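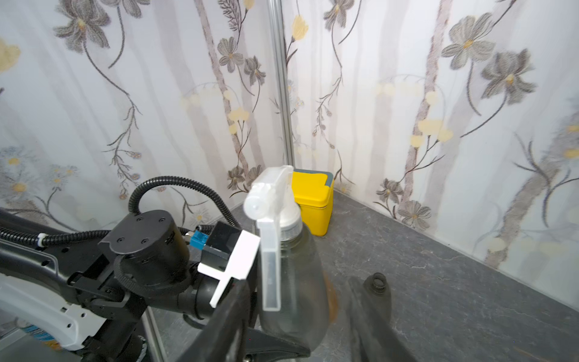 Skirkdale wants to know if misting houseplants does anything at all, or if we're all just getting the furniture damp. Fair question, and one I've been meaning to answer properly, so get yourself a coffee and settle in with me for a few posts.

I misted everything for years. Every morning before work, up and down the windowsill, feeling very pleased with myself. My mother did it and her mother did it, and their ferns were gorgeous (they also both lived in houses with no air conditioning and a kettle always going, and I think the kettle deserves more credit than it gets).

The trouble is that a mist is gone in minutes. The air in the room goes right back to what it was. My little gauge read 50 percent after a good long spray one evening, and by the time I'd washed up the supper dishes it had dropped back to where it started.

What did help my maidenhair fern was moving it. It used to live above the radiator, poor thing! I carried it to the bathroom shelf in June and it put out so many new fronds that I had to find it a bigger pot before summer was over.
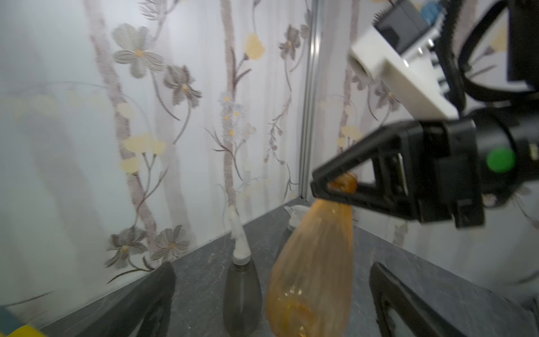 Mahlet Abera
Okay, so when DO I still reach for a spray bottle? Seedlings, mostly. A watering can will flatten a tray of basil sprouts in one go, and a soft spray over the top of the soil keeps them going until they've got a bit of stem on them.

Also moss poles, if you keep climbers. I give mine 10 good squirts on the side the roots are on, and more if the weather's been dry. And orchids mounted on bark, though I've only got 2 of those and one is sulking, so please don't take me for an expert.

Please leave your African violets out of it. Water sitting on those fuzzy leaves marks them, and the spots don't fade. I ruined a lovely one that way, a purple one with ruffled edges, and I still think about it when I pass the garden center.

If your tap water is hard like ours, use rainwater or you'll get a chalky film on every leaf. I keep a bucket under the downspout and let it settle overnight. Friday is my leaf-wiping day, with an old T-shirt and a podcast, and it does more for the plants than the misting ever did. Send me your fern pictures, I want to see them all, even the crispy ones!

3,967 likes
50 comments
Last updated in June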